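Capítulo 4
Planeamento e orçamento de equipamento robótico

Objetivos do capítulo
No final deste capítulo, o leitor deverá ser capaz de:
distinguir o preço de aquisição do custo total de uma célula robótica;
redigir uma especificação de tarefa que sirva de base a um pedido de propostas;
decidir que ensaios fazer em simulação antes de assinar uma encomenda;
prever uma reserva para garras, dedos e peças de desgaste.

4.1 O preço do braço é só uma parte da conta

Quem compra um braço robótico pela primeira vez começa quase sempre pelo catálogo. Compara alcance, carga útil e preço, escolhe um modelo e só depois pensa na tarefa. O resultado habitual é um orçamento que cobre a máquina e deixa de fora a garra, a base de fixação, o armário de comando, a instalação elétrica, a formação e as horas de programação.

O caso que acompanha este capítulo é o da Alteder, uma empresa de cozinhas equipadas que decidiu estudar a arrumação automática de alimentos em frigoríficos domésticos. O responsável pelo projeto, Pascual Espinoza, recebeu duas propostas, uma da Vukadari e outra da Ochoa. A primeira era mais barata no braço e mais cara em tudo o resto. A segunda incluía a garra, mas cobrava à parte a licença do programa de simulação. Postas lado a lado numa folha de cálculo, as duas só se tornaram comparáveis depois de a Alteder ter reescrito o pedido com 14 rubricas obrigatórias.

4.2 Simular antes de comprar

A simulação permite verificar alcances, colisões e aberturas sem ocupar espaço de oficina nem imobilizar capital. No caso em estudo, a tarefa foi definida em torno de um frigorífico com gavetas na parte inferior, de um braço com garra de dois dedos e de pequenos objetos a manipular.

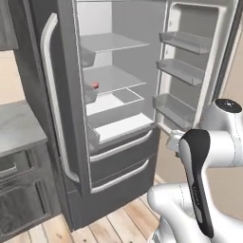
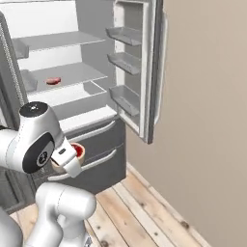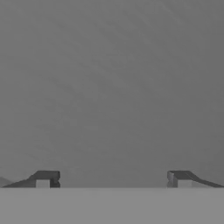 Figura 4.1. Vistas da simulação da tarefa do frigorífico.

O custo desta fase divide-se em três parcelas: licenças, computação e pessoal. As duas primeiras são fáceis de obter por consulta ao fornecedor. A terceira é a que mais se subestima. A Alteder previu 30 horas de trabalho para preparar o modelo da cozinha e acabou por registar mais de 1.522 minutos só na afinação dos contactos entre os dedos e os objetos, tarefa que não constava do plano inicial. Convém, por isso, separar no orçamento a modelação do espaço e a modelação do contacto.

Um ensaio simulado responde bem a perguntas de geometria. Permite saber se o braço chega ao fundo de uma prateleira e se uma porta aberta lhe corta o caminho. Responde pior a perguntas sobre atrito, deformação e desgaste. Para estas, deve reservar-se verba para um ensaio físico, mesmo curto, com a garra que se pretende encomendar.

4.3 A rubrica da garra

A garra merece linha própria. Na proposta da Villix, consultada mais tarde como terceira opção, o jogo de dedos de substituição custava 1.972 euros e não estava abrangido pela garantia. Um comprador que só olhasse para o total da primeira página não daria por isso.

Ao preencher esta rubrica, indique:
a abertura máxima necessária e o objeto mais largo a agarrar;
o material de contacto dos dedos e o prazo de substituição;
o peso da garra, a descontar na carga útil do braço;
o prazo de entrega de peças de reserva.

O peso da garra é um erro frequente nos trabalhos dos alunos. A carga útil anunciada refere-se, em regra, à flange do braço, pelo que a massa da garra tem de ser subtraída antes de se calcular o que sobra para o objeto. O exercício 4.2 retoma este cálculo com os dados das três propostas, e a secção seguinte trata dos prazos de pagamento.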